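4. Recogida y colocación en frigoríficos domésticos

4.1. Planteamiento de la tarea

El tercer bloque de tareas se dedica a guardar envases en un frigorífico. La elección responde a dos dificultades que no aparecen en los bloques de mesa descritos en la sección 3. La primera es geométrica: el volumen útil queda limitado por paredes, baldas y contrapuerta, y la pinza debe entrar en él con el objeto ya agarrado. La segunda es perceptiva: el plástico blanco del interior ofrece pocos rasgos de textura, y la profundidad estimada en las paredes laterales es menos fiable que la obtenida sobre una mesa de madera o un tablero mate.

Se consideran dos variantes. En la variante A el destino es una balda del compartimento principal; en la variante B, uno de los estantes de la contrapuerta. La instrucción que recibe la política nombra el objeto y el destino («pon el bote en el estante de abajo de la puerta»), sin coordenadas ni referencias a otros objetos. El episodio comienza con la puerta abierta, de modo que la apertura no forma parte de la evaluación; se trata por separado en la sección 5.

4.2. Recogida de demostraciones

Las demostraciones se obtuvieron por teleoperación bimanual en viviendas habitadas, sin reordenar la habitación ni sustituir los muebles. Ruba Qaisi y Babatunde Bako teleoperaron la mayor parte de las sesiones; Munther Masri se encargó de la segmentación de los episodios y de la redacción de las instrucciones en lenguaje natural. En total se conservaron 800 episodios de este bloque después de la revisión. El conjunto se denomina en adelante Eltatley-F.

Cada operador recibió una sesión de práctica de 30 minutos antes de grabar. Se les pidió que mantuvieran el brazo inactivo fuera de la trayectoria de la puerta y que no corrigieran el agarre una vez que la pinza hubiera cruzado el plano frontal del aparato. Esta segunda norma se introdujo en marzo, tras comprobar que las correcciones dentro del compartimento producían segmentos muy largos, con pequeños movimientos de ida y vuelta que la política aprendía a reproducir. Los episodios anteriores a ese cambio se volvieron a revisar con el mismo criterio y los que contenían correcciones interiores se descartaron.

La observación consta de la imagen de la cámara situada en la cabeza, las posiciones articulares de los dos brazos y la apertura de las dos pinzas. No se usaron sensores de fuerza ni marcadores en el entorno. Todas las señales se remuestrearon a 10 Hz antes del entrenamiento.

La figura 2 corresponde a la vivienda de Drositz, la más exigente de las incluidas en el conjunto. El frigorífico es de tamaño reducido y está elevado sobre ladrillos, lo que modifica la altura de las baldas respecto a la base de los brazos. El fondo, además, contiene muchos objetos ajenos a la tarea.
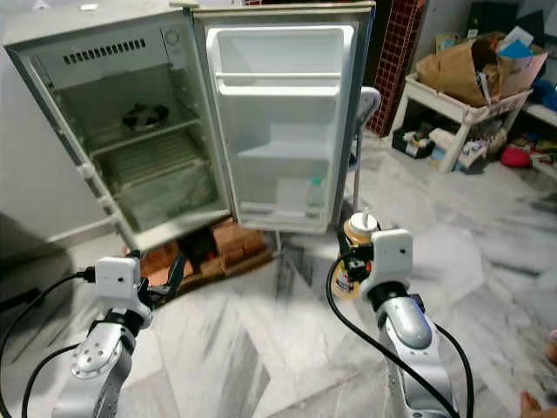 Figura 2. Vista desde la cámara de cabeza en la vivienda de Drositz. La pinza derecha sujeta un bote con tapa blanca; el frigorífico, con la puerta abierta, aparece inclinado en la imagen.

La inclinación aparente del aparato merece un comentario. En Eltatley-F la orientación de la cámara no se normaliza: se graba tal como queda al fijar la cabeza al comienzo de la sesión, y las verticales del mobiliario pueden aparecer giradas varios grados. En una versión preliminar del trabajo se rectificaban las imágenes con la gravedad estimada por la unidad inercial. La rectificación introducía bordes negros de anchura variable y no mejoraba los resultados, por lo que se eliminó. La política recibe la imagen original y debe inferir la posición relativa entre pinza y estante sin apoyarse en que las baldas sean horizontales en el plano de la cámara.

4.3. Representación del destino

Para codificar el destino se compararon dos alternativas. En la primera, la instrucción se procesa con un codificador de texto congelado y el vector resultante se concatena con los rasgos visuales. En la segunda, que llamamos anclaje de estante, un módulo intermedio predice un mapa de calor sobre la imagen que señala la zona de apoyo, y ese mapa se añade como canal adicional a la entrada de la política. El módulo se entrena con anotaciones manuales del último fotograma de cada episodio, proyectadas hacia atrás en el tiempo mientras la cámara permanece fija.

El anclaje tiene un inconveniente conocido. Cuando el antebrazo tapa el estante de destino, el mapa de calor se dispersa o salta al estante contiguo. Para atenuarlo, el mapa se filtra con una media exponencial y se congela en cuanto la pinza se aproxima al plano frontal del frigorífico. La distancia de congelación se ajustó en un subconjunto de validación y no se modificó entre viviendas.

La política de control es la misma en ambos casos: un transformador que predice fragmentos de acciones para los dos brazos a partir de las dos últimas observaciones. Los detalles de la arquitectura se recogen en el apéndice B. Tampoco cambian el optimizador, el aumento de datos ni el criterio de parada, de modo que las diferencias entre variantes se deben al canal adicional y a la fase de congelación.

4.4. Resultados

La evaluación se hizo con 10 ensayos por combinación de objeto y destino, en viviendas presentes en el entrenamiento y en viviendas reservadas. Se considera éxito que el objeto quede apoyado de forma estable en el destino indicado y que la pinza salga del volumen del frigorífico sin arrastrarlo. Un objeto colocado en un estante distinto del pedido cuenta como fallo, aunque haya quedado bien apoyado.

El anclaje de estante superó al codificador de texto en las dos variantes de la tarea. La diferencia fue pequeña en la variante A, donde la balda suele ser ancha y admite errores laterales, y clara en la variante B. En la contrapuerta, la política sin anclaje se dirigía con frecuencia al estante intermedio cualquiera que fuese la instrucción. Atribuimos este comportamiento al desequilibrio de los datos: el estante intermedio es el destino más repetido en las demostraciones, y el codificador congelado separa mal expresiones como «el de abajo» y «el del medio».

Los fallos de la política con anclaje se reparten de otro modo. El más habitual es el contacto del envase con el borde del estante durante el descenso. En los botes altos, el contacto provoca un giro dentro de la pinza que la cámara de cabeza apenas registra —la propia mano oculta la base del envase— y la política abre los dedos antes de tiempo. El segundo tipo de fallo es el roce del antebrazo con la puerta, que la cierra parcialmente y deja el destino fuera de la vista. Una vez congelado el mapa, el sistema no dispone de ningún mecanismo para advertirlo.

En las viviendas reservadas el rendimiento bajó en las dos alternativas. La caída se concentró en los frigoríficos cuya altura quedaba fuera del intervalo cubierto por las demostraciones. Al retirar del entrenamiento los episodios de Drositz, los ensayos en aparatos elevados empeoraron de forma apreciable, mientras que los realizados en aparatos apoyados directamente en el suelo apenas variaron. Este resultado sugiere que la diversidad de alturas pesa más que el número total de episodios, aunque el diseño del experimento no permite separar por completo ambos factores.

4.5. Efecto del desorden del fondo

Tala Zein y Svenja Zwahlen repitieron parte de los ensayos con el fondo enmascarado, es decir, sustituyendo por gris uniforme todos los píxeles exteriores al frigorífico y a los brazos. La máscara se obtuvo a mano en la primera imagen y se mantuvo fija durante el episodio. Con el codificador de texto, el enmascarado redujo las aproximaciones erróneas a muebles cercanos. Con el anclaje no se observaron cambios: el mapa de calor ya cae dentro del aparato en casi todos los fotogramas iniciales.

Se probó también el caso contrario, en el que se añadían envases al interior sin modificar la instrucción. Con el estante de destino parcialmente ocupado, la política con anclaje tendía a depositar el objeto en el centro del hueco mayor, pero fallaba cuando los envases presentes eran translúcidos. En esas condiciones el mapa de calor se extendía sobre el envase como si el espacio estuviera libre. La ampliación de Eltatley-F con episodios de estantes ocupados está en curso y sus resultados no se incluyen en este artículo.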